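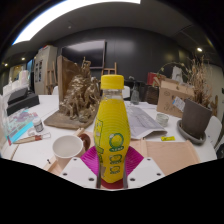
October 2023, gripper width calibration, second go

OK so the width signal is finally behaving. Last time I was convinced the fingers were slipping on the encoder side, and I spent most of an afternoon blaming the hardware (sorry, Surachet). The real problem was in my own code! The width estimate was being smoothed with a 25-sample window and then lined up with the pose stream as if there were no delay, so every close landed late and the policy learned to squeeze after it had already started lifting. Lovely.

What I changed:

- swapped the moving average for a plain median over 5 samples
- shifted width timestamps back before the merge, not after
- dropped any segment where tracking confidence goes under threshold for more than 15 ticks

Reran the whole Flandton set, 268 demos. The filter threw out 20 of them, and most of those were ones Barbara had already marked as bad by hand, so I trust it more than I did this morning.

The yellow bottle is still my favorite object for checking this. Held low at the base, upright, with the ribbed body sticking up well above the jaws, you get a nice tall thing to compare against the gripper axis. If the pose is off by even a little it shows in the overlay right away. The crowded table is good for the tracker too – papers, paper cup, cardboard, that gold sculpture, plenty of texture to hang on to. I'm less happy about the big dark screen at the back. It picks up a band of reflected light, and I want to know if features are getting stuck on that. Surachet thinks RANSAC eats them. Maybe!

Also, the bottom mask in the Trunenix config is still the old April one. Someone (me) needs to redo the curve so it doesn't creep up into the jaws when we crop.

Next:

- plot feature hits on the screen area, before and after outlier rejection
- retrain with the shifted widths, same seed, nothing else touched
- ask Barbara where she put the Sollden export script, the copy on the shared drive crashes on load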